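My sister-in-law had been after me since August to come along to the open day at Sustosa, and I kept putting her off because it's a long drive and I had it in my head that it would be all slide shows and lanyards. Well, there were lanyards. But I had such a nice Saturday that I'm writing it up while it's still fresh, and you can skip down to the pie if robots aren't your thing.

Sustosa has the back half of the old Clomard building, the one with the loading dock you can see from the highway. We parked on the grass with everyone else and signed in at a folding table, where I was visitor 776 (they keep the same book going from year to year, and I did flip back a few pages looking for names I knew, and found two!). Then they sent us in groups down a long hallway that still smells like whatever Clomard used to make there. Floor wax, maybe. My husband says candles.

Our guide was Oona Manninen, a tall, soft-spoken woman with a pencil stuck through her bun. She walked us past a couple of rooms where people were working at desks and then into the big one where the arms are. I'd been picturing those orange giants from car commercials, so it took me a minute to adjust. The ones she showed us were slim black things bolted to either side of a table no bigger than the one I roll pie crust on, and what they were working with was canned goods. Plain old cans, like you'd have in your pantry – some up on a wooden shelf at the back and the rest scattered over the tabletop, one of them tipped on its side.

The job, Oona told us, is shelf stocking. An arm picks up a can and sets it on the shelf, and then it does that again, and again, and again. I said that sounded like my first summer job at the grocery store, and she laughed and said I was welcome to apply. Every try gets saved. On a whiteboard by the door somebody had written 3,257 in green marker, and under it 2,824, and she explained that the top number was how many tries they'd made so far this season and the bottom one was how many they were happy with. I thought that was pretty good going. I don't think I'd score that well loading my own dishwasher.

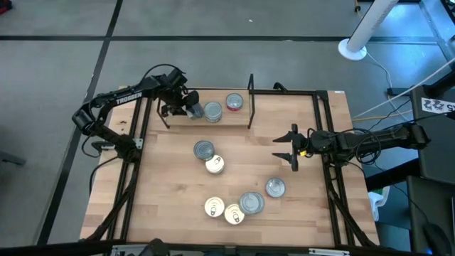 What surprised me most was how much I cared! There were maybe a dozen of us standing along the rope, all strangers, and every time a gripper came down toward a can the whole group went quiet. One went over with a clunk and a little boy near me yelled "Oh, come ON!" and got a big laugh. When the next one made it up onto the shelf, people clapped. I clapped too. My husband did not clap, but he had his hands full of my coat.

I asked why cans, and Oona said they're harder than they look. They're shiny and they roll, and one can looks an awful lot like the next one. She'd love to move on to boxes and bags, but the cans aren't finished with her yet, as she put it.

After that we had a turn at a small practice arm in the next room, run by Kanokwan Srithong, who must have the patience of a saint. You hold a handle and the arm copies you. I was supposed to move a foam block from one tray to another and I dropped it on the floor four times. She just kept handing it back to me and saying "softer, softer," the way my piano teacher used to. On the fifth go I got it, and she gave me a sticker that says Jaidee, the name they've given the practice arm. It's on my water bottle now.

Oh, the pie. We stopped at Fonda on the way home, the little place across from the feed store, and they had sour cherry. I paid with a 50 and the girl had to go in the back for change, so we ended up ordering coffee while we waited and staying until they started putting the chairs up. Get the cherry if they have it. The apple's fine, but it's a bit heavy on the cinnamon for me.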